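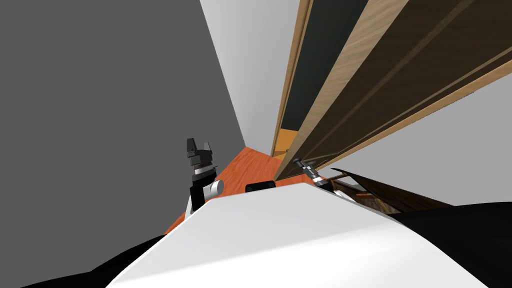

Sim success rate 91 with scripted resets, 48 with random ones. Which number do I report?

Posted by ostolley_user in Simulation and Learning
Jun 16, 2022

Hi all, short on time so sorry for the mess. Writing up a workshop paper, due in July. Two-arm mobile robot, all in sim, household rooms. Task is open a cabinet door, take the thing out, put it on the floor next to the base. Policy is plain behavior cloning with action chunks, trained on teleop demos done in Drollia (our in-house sim wrapper, nothing fancy).

My problem. When I reset the robot base to the same start pose as the demos I get 91 percent success. When I randomize the base pose (small shift plus a small yaw) it drops to 48. Same checkpoint, same rooms, same objects. Head camera plus one camera per wrist.

Things I tried:
- longer training, no change
- more image augmentation (crop, color jitter), maybe a point or two
- dropping the head camera completley, and this is the weird one. Random resets went UP to 86

So the policy with less input is better?? The head view is pretty busy, tilted, lots of the robot's own body in it. My labmate says the policy is memorizing the head view and I should just report the wrist-only number. My advisor wants the 91. I don't feel great about the 91.

Also is there a standard name for this, I need something to cite. And is 8 seeds enough or do I need more.

Astido

Your labmate is mostly right. Common thing in cloning with a fixed start. The head camera sees the whole layout, so with one start pose there is basically one head image at t=0 and one path that goes with it. Network learns "this picture, play this path". Move the base a bit and the picture is new, the path is wrong, and it never gets back on track.

Wrist cameras don't give it that shortcut, or not as much. What they see depends on where the hand is, so the policy has to tie the motion to what's close by.
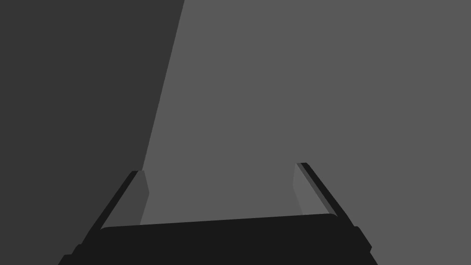

Downside is the wrist view has almost nothing in it until you get near the target. Gripper, some flat surface, done. So a wrist-only policy can be blind for the first part of the reach. If yours still gets 86 I would guess your start poses are close enough to the cabinet that it can sort of coast there on proprioception. Try bigger base shifts and see if it falls over. If it does, say so in the paper. A plot of success against shift size would tell people much more than one number.

What to report: all of them. Table with two columns, fixed reset and random reset, and a row for each camera setup. You're missing head + wrist with random resets in the DEMOS too. That's the row reviewers will ask for. Right now you can't tell if the head camera is bad or if your data is just too narrow. I'd bet on the data.

For names, look up "causal confusion" in imitation learning, also "shortcut learning", also plain covariate shift. They are not the same thing so read before you cite. Causal confusion is probably the closest but you'd have to show it. One cheap test: freeze the head image at its first frame for the whole rollout. If success at the fixed start hardly moves, the policy was only using it as a lookup key.

Seeds. 8 training seeds is fine for a workshop. Is it 8 training seeds or 8 eval seeds on one checkpoint? You said "same checkpoint" so I suspect the second. If so thats one training run and you need to say that. Give the spread either way.

Fu

just report 91, everybody does. put the reset details in the appendix

drollia_fan

Disagree with the one above, please don't do that. I reviewed for a workshop like this last year and a fixed-reset number with no mention in the main text got marked down hard.

Couple of small things to add to Fu's post (agree with nearly all of it).

Check that your random resets are even solvable. We had a bunch where the base ended up too close to a wall and the arm could not swing the door at all. Counted as policy failures for weeks. Replay a planner or a teleop run from each reset and throw out the bad ones, then re-run everything on the same list. Your 48 may go up a bit for free. Do it for all rows, not only the one you like.

Masking the robot body out of the head image is worth a try too. Easy in sim, you already have the segmentation. Helped us some on a different task, can't promise anything on yours.

And save the reset list with the code, future you will want it. Don't ask how I know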